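Reading the release notes for Plolta 2, the planner everyone in my feed is excited about. "Robust long-horizon manipulation in clutter." I have questions. Thread.

The benchmark task is a strawberry and a drawer. Simulated strawberry, simulated drawer. I loaded the scene myself last night and went through the wrist view and the wide view. 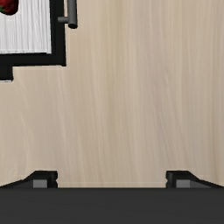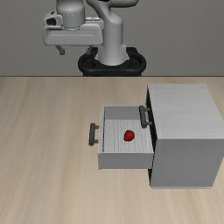 So where is the clutter? One strawberry, one cabinet, a lot of clean tabletop. I've had breakfasts that were harder to plan around.

Isla Carnegie replied that I'm being unfair, a planner has to be tested on something simple first, and if it can't beat the old one on a drawer then there's no point throwing junk on the table.

Fair enough, Isla, and I'd have no complaint if the notes said "simple scene." They say clutter. Twice.

Next thing. The headline number comes from 1,000 rollouts. Sounds like a lot until you open the config and find 5 random seeds, with everything else replayed from the same starting poses. I don't know what I'm supposed to learn from the replays.

Also, the planner gets the object pose straight from the simulator. No perception in the loop at all. You have to read the config to find that out, the notes don't mention it.

That matters a lot for the wrist camera. When the fruit is half out of view, a real detector has to guess. Ground truth pose doesn't care.

What I'd like to see from the Plolta people: same task, pose from the cameras, drawer friction changed between runs, and the failures published with the logs. Even a folder of bad runs would do.

To be fair to them, the tooling is good. Scene loads fast, the replay viewer works, and I got it running without emailing anyone. I wish more planners shipped like that.

Still not putting it on our arm. Will rerun with noisy poses in September and post whatever comes out.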